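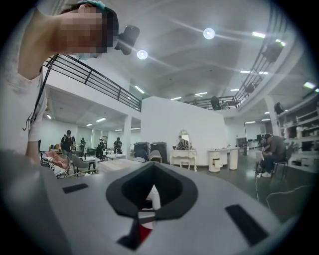 Studio or workshop, one of us leaning in, teal-green on the head.

December 9, 1999

Glue test, second round. The Romton people claim their hide glue holds as well after a reheat as it does fresh. I still don't believe it. Set up 13 lap joints in maple, same offcut as last time, clamped overnight and pulled on the lever rig this morning.

Fresh batch: best joint let go at 1149 on our scale, worst at 90. That worst one is a bad joint and says nothing about glue, so I'm leaving it out of the average but leaving it in the book. Reheated batch: lower across the board, though less than I expected. Annoying.

Before anyone quotes this – the scale was last checked against the Bomalside weights in the spring, and the lever has play in it. I'd trust the order of the results. I would not trust the numbers.

The room was at 76 percent humidity when I clamped up. The Romton sheet says nothing about humidity anywhere, and that makes me wonder what they tested in. A heated office, probably.

Also tried the Cultosport epoxy on two scraps. Wood tore before the glue line did, both times. Fine, but you can't take it apart again, so no use for the chair repairs.

To do:
Recut all laps to one length. Mine wander.
Repeat the reheated batch with a pot that holds its temperature.
Ask Romton for their raw figures – the chart has no units on it.

Not ordering more until the repeat is done.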